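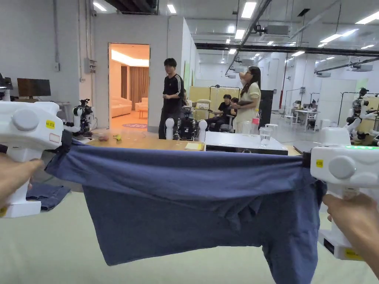

Hildale floor news: the garment table is back in service

Print this item | E-mail this item

14/11/2019

The garment table at Hildale went back into daily use this month after a rework of the two hand-held grippers and the table they are used at. The work took 4 days. Most of it was cleaning, new jaw pads and a recalibration of the pair. This item covers what was done and how the station should be looked after from now on. It replaces the sheet that has been taped up since February.

What was wrong

Operators had been reporting that the left gripper let go of thin fabric when it was pulled tight. Jeans and towels held fine, T-shirts slid out. Nistell, the program we use to log each fold, had 381 garment runs on record for the period we looked at, and 166 of them carried a note about slipping or a second grab. The notes were nearly all about the left unit.

We first blamed the trigger spring and changed it. That made no difference. The pads turned out to be the problem. They had gone shiny along the front edge, and lint had packed in behind them so that they no longer met flat. The right gripper had the same wear at an earlier stage, so both sets were replaced.

The pads came from Hrnčiar, who also supplied the last ones. The new ones are a little softer. They hold thin cotton better and they will probably wear faster, so please look at them more often than you did the old ones.

Setting up before a session

Stand both grippers upright on the table and switch them on, left one first. Wait until the lights have settled before you pick anything up. If a unit blinks and keeps blinking, switch it off, count to ten and try again. After a second failure put it in the repair bin and write up a ticket. Do not open it at the table.

Zero the jaws with nothing between them. Close fully, open fully, close again. Nistell shows the opening as a number and it should come back to zero both times. If it comes back to anything else, there is usually a thread caught in the jaw.

Then do the stretch check, which is new.
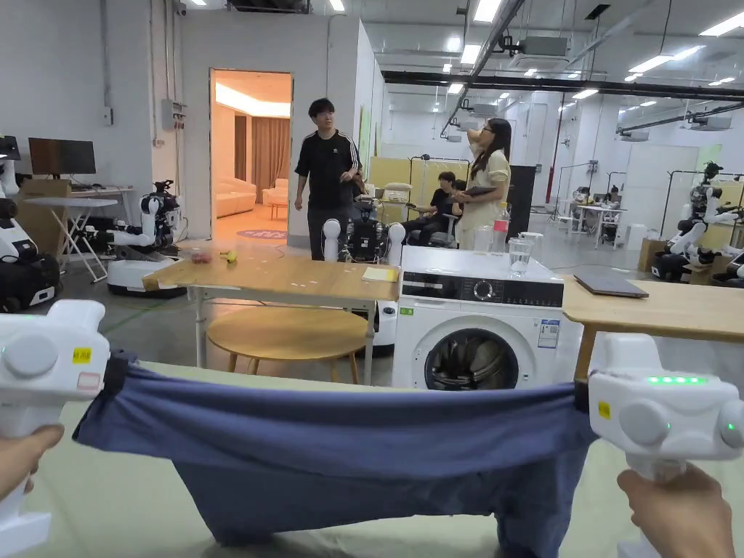
The stretch check takes under a minute and needs one garment, preferably something thin and soft. Clamp one edge in each gripper, lift it clear of the table and bring your hands apart until the top edge is straight. Only the top edge should be under tension. The middle of the cloth should sag down toward the table, as the navy garment does in the photo, with darker folds where it drapes. Hold it there and watch the cloth at each jaw. If it creeps on one side, that side needs its pads cleaned. Look at the lights while you hold, too. With the right-hand unit held this way you can see the green row along its top without turning your wrist, and it should stay steady the whole time.

If the cloth creeps after cleaning, swap the garment for another one before you blame the pads. Some of the older shirts in the practice pile have been washed with softener and slide out of anything. We are pulling those as we find them.

Cleaning the jaws

Clean at the end of each session. Use the soft brush first, then a lint-free cloth with a little alcohol on it. Wipe from the back of the pad to the front. Keep liquid away from the lights and from any openings in the housing. Let the pads dry with the jaws open.

Once a week the pads come off. They are held by one screw each and the screws are small, so do this at the bench on the magnetic tray. Brush out whatever is behind them. Check that the pad seat is flat and that the old glue line has not started to lift. The screws go back finger tight and then a quarter turn. Two of them had been overtightened in the past and the threads had to be repaired as part of this job.

Do not use tape on the jaws. We found three layers of it on one side.

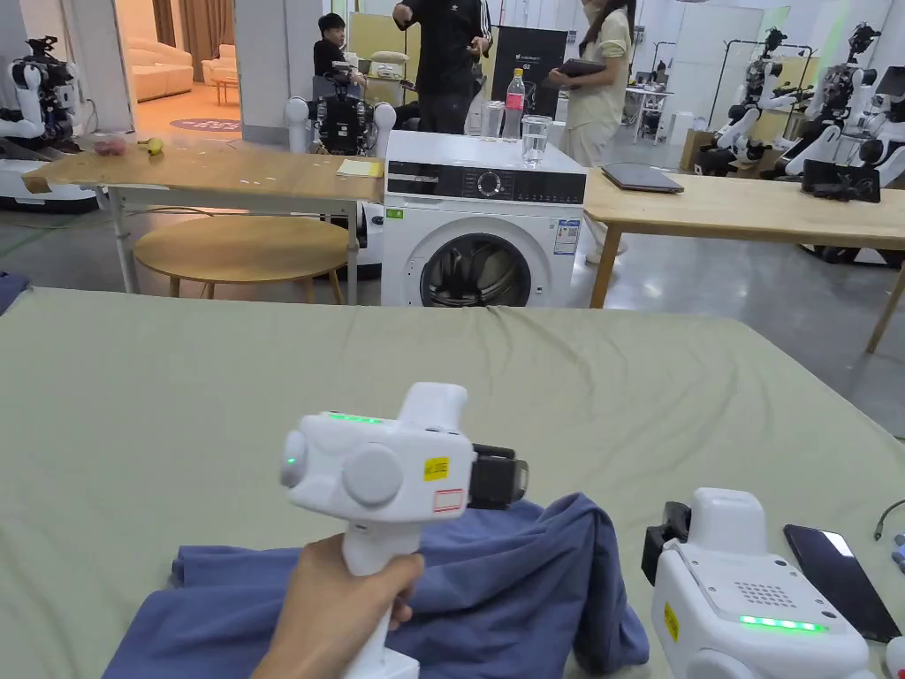 One gripper in use over the blue cloth, with the second standing upright on the table.

Where to put a gripper down

The upright position is the right one when you need a hand free. Laying a gripper on its side puts weight on the jaw arm, and the left unit had a slight bend that we think came from this. The arm has been straightened and measured, and it is within limits. If it bends again it will have to be replaced.

Keep the jaw clear of the garment when you set the unit down. A jaw resting on cloth picks up lint, and it can also drag the garment when you lift off, which spoils the start of the run in the log. Cables should be kept to the outer edge of the table.

The stickers on the housings stay on. One had started to peel at a corner and has been pressed back down. If one comes off completely, keep it and hand it in with a ticket so that it can be put back in the same place.

The table cover

The cover on the table is a sage-green sheet. The earlier white cover gave poor contrast with pale garments and was taken off. The sheet moves a little as people work, and wrinkles build up on the side nearest the operator. Small wrinkles do no harm. Pull it straight between sessions and make sure there is no ridge thick enough for a jaw to catch on. We had several cases where the operator clamped the sheet along with the shirt and only noticed on the lift.

The sheet gets washed with the practice garments. There is a spare in the cabinet.

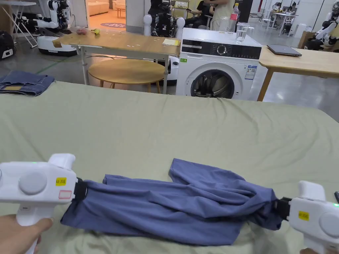
T-shirt held between the two grippers above the sage-green sheet.

A word about bunched cloth

When a shirt is twisted between the jaws, as happens often on the first lift, do not try to shake it flat. Shaking was the second most common cause of dropped garments in the log, and it is hard on the trigger. Lower the shirt to the table, open one jaw, take a new hold nearer the seam and lift again. The log treats this as a second grab. That is fine. A second grab that is properly marked is more use to us than a run where the shirt was flicked about until it hung straight.

Take hold of a single edge where you can. The new pads will close over a thick fold, but the jaw then sits slightly crooked, and over time it wears the pads on one side only. The wear on the old left set followed exactly that pattern.

Checks and spare parts

The check card hangs at the end of the table. Fill in the date, the zero reading for each gripper and the result of the stretch check. A tick is enough if it passed. If it failed, write which side.

Spare pads are in the drawer marked Prurkulen small parts, second from the top. Take a full set when you change pads, even if only one looks bad, and put the used set in the envelope in the same drawer. We want to see how they wear. Springs and screws are kept at the bench and are issued on a ticket.

The trigger on the right unit still feels stiffer than the left. It measures the same, and we have left it alone for now. A replacement has been ordered and will be fitted when it comes in, which will take the station out of use for half a day. The date will be posted on the check card.

Recent items
- New labels for the parts drawers at Hildale
- Nistell: how to mark a second grab
- Charging shelf moved to the bench wall
- Hrnčiar delivery days for the winter
- Practice garments: what to bring and what we cannot use

Prurkulen Floor News | Contact the newsletter desk | Copyright Prurkulen | Back to top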